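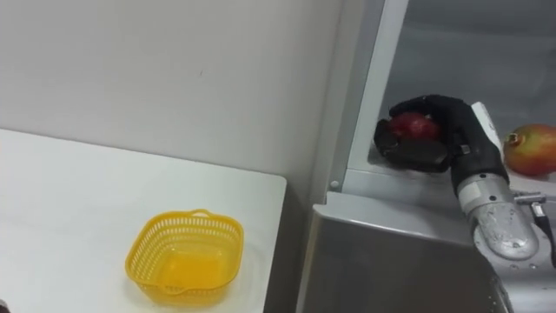 I started doing jigsaw puzzles again in February, after not touching one since grade school. My first was a 300-piece harbor from Holzer that I bought at the drugstore because I had a cold and was tired of looking at my phone. I finished it in two evenings and went back for something bigger.

The second was a 1,000-piece map of Skeromthorpe, which I had never heard of, with every street and footpath drawn in. Maps are good for a beginner. There is printing on nearly every piece, and when you find half a street name you know what you are looking for. I did the river first and then the railroad. The farmland took as long as everything else put together, and I left it for last, which was a mistake. By then I was just trying pieces one at a time.

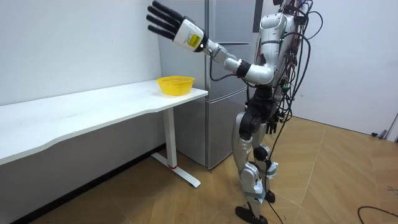 I still sort the edge pieces first. I have read that some people don't bother and start from whatever has the strongest color, and I tried that with a Gromach garden picture. It went fine until I had four nice clumps of flowers and no idea how far apart they belonged. I went back to edges.

Gromach pieces are thicker than Holzer pieces and they lock tighter. You can pick up a finished section by one corner and move it. Holzer pieces slide around, and the cut is more regular, so a wrong piece will sometimes go in and look right. I had one in the sky of the harbor puzzle for a whole evening.

New puzzles get expensive at the rate I was going, so I signed up for Drirno, a swap site. You list what you have, someone asks for it, and you pay the postage. There were 3,129 puzzles listed when I joined. A lot of them are cottages. I sent off the harbor and got a lighthouse back, with one piece missing, which the listing had said.
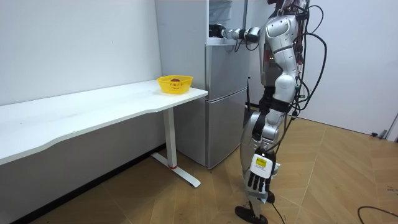

Page 2 of 2

On storage: take the puzzle apart completely before you box it. I used to leave big chunks together and it spoils it for the next person. I put the pieces in a zip bag, press the air out, and tape the box on two sides only. Rubber bands dent the corners.

I work for 30 minutes or so after dinner, longer on weekends. Daylight is better than any lamp I own, especially for browns and greens, but I am at work for most of it.

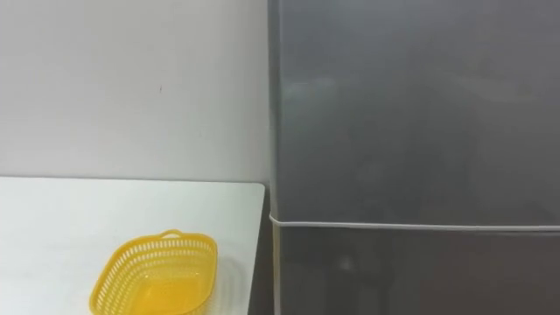
Yellow basket on a white tabletop.

Next up is a Gromach with a night train on it. A good third of the picture is black. I have the edges done except for two pieces along the bottom, and I have already checked the floor.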